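**Dretedstead cell back in service after wrist cable change**

The cup-handling cell at the Dretedstead workshop returned to its normal schedule in September, following a replacement of the wrist cable and a full reset of the gripper. The work took two shifts. Marjorie Yeoman, who maintains the arm, had logged a growing number of dropped signals from the gripper during long runs, nearly all of them with the wrist turned close to its limit.

The fault was traced to the connector end of the old cable. Two conductors had worn through their insulation where the cable was clamped too close to the last joint, so that every large rotation bent it at the same point. The signal recovered as soon as the wrist turned back, and the controller recorded the event as a timeout. Yeoman found it by jogging the joint slowly by hand with a meter on the line.

The new cable, supplied by Puvow, is slightly longer than the one it replaces. The first clamp has been moved back along the arm to give the bend more room, and the cable ties near the wrist have been replaced with straps that can be opened without cutters. Slack is now set with the joint at full rotation and checked again at the home position. The earlier procedure set it at home only — a shortcut that dated from the original installation and had been copied into every revision of the service sheet.

With the cable in place, the fingers were taken off, cleaned and refitted. Four screws hold the finger mounts. One had backed out far enough to let its mount shift under load, which explained a small offset that operators had been correcting in software since spring. Those corrections have been deleted. The tool center point was taught again from scratch, using the Zarnlow routine, and the result was stored under a new file name so that older programs cannot load it by mistake.

Checks were then run over the table at reduced speed, first with the fingers clear of the work and then with light cups.
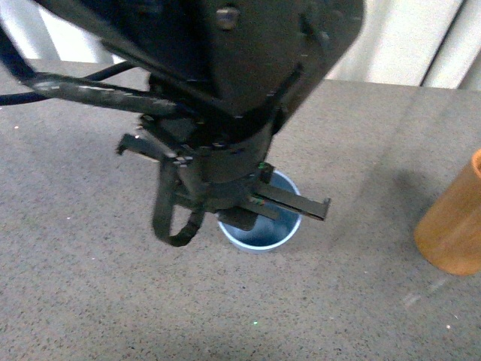
Approach height was the setting that needed the most attention. A cup gives very little resistance before it tips, and an error that would pass unnoticed with a heavier part shows up at once at the rim. Yeoman lowered the approach speed for the last stretch of travel and left the grip force at its previous value. Eight consecutive cycles without a timeout were required before the cell could be released, and the count was restarted once after a parameter was changed partway through.

Yvonne Bainbridge, who schedules the cell, said the Lysenko trials held over from the summer would go ahead in their original order. "The programs don't need rewriting, but every taught position has to be checked against the new center point before anyone runs at full speed," she said.

The service sheet has been revised to include the new clamp position and a torque check on the finger mounts. The old cable has been kept — tagged at the worn section — and is stored with the spare fingers.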